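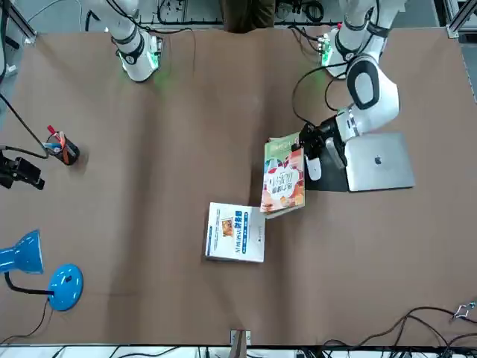
NUDCOMBE, March

The first thing I do when I walk into Arkis is put my coffee on the wrong table. "Paper's for the arms," Hertta Eskola calls over, and I snatch it back up!

Hertta has worked returns here for years (the firm handles 2,000 parcels on a busy day, mostly books and small office stuff), and she now spends her mornings teaching a pair of white robot arms to tidy a desk. The left one has a black gripper, and when I lean in it's right at the corner of a green cartoon-covered book, with a mouse and a closed MacBook for neighbors. I held my breath like it was a penalty kick.

So what happens to the people? I asked everybody. Sorting used to mean 317 items a shift each, on your feet, and Hertta's wrists hated it. She's at 78 now, the odd and fragile ones, and the rest of her day goes to setting out books and pens for the arms and writing up what they did. She likes it, mostly. She misses the chatter on the old line – it's quieter in here, and she's in before seven.

Pay was the sore spot. Keskinen, the shift lead, fought nearly a year to get the new jobs graded two steps up, and the two people still waiting for theirs were pretty blunt with me over lunch.

After lunch Hertta moved the blue lamp a little and went back to work.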